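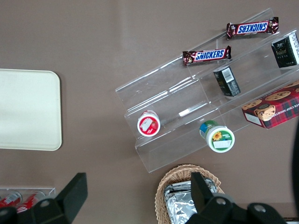

Snickers on the top tier of a clear display riser.

Flandale Court Reports, read me first

Hello! I'm putting this little dataset up because I got fed up of retyping the same newspaper cuttings every time I wanted to check something. It covers short local news reports of burglary and theft cases heard at Flandale magistrates' court, one row per report.

What's in it

There are 114 reports in reports.csv, with 9 columns each. Most are under 200 words (the Cleller Gazette liked to keep things brief). The columns I use most are offence, plea, outcome and hearing_month. If the paper didn't give a plea I've left the cell blank, so please don't read a blank as "not guilty"!

Names and house numbers are gone. I swapped them for codes by hand, and street names went too, apart from Lambrakis Road, where the court is.

Things to watch out for

Adjourned cases can turn up twice under different codes. I caught 4 of these and joined them up using the linked_to column, but I bet there are more. Fines are in pounds and leave out costs, except in the Jullow rows, where the reporter lumped everything together and I couldn't untangle it.

Changes

10 Apr 2019: fixed the broken commas in the outcome column and added the April hearings.

Use it however you like, and do tell me if you spot a name I've missed.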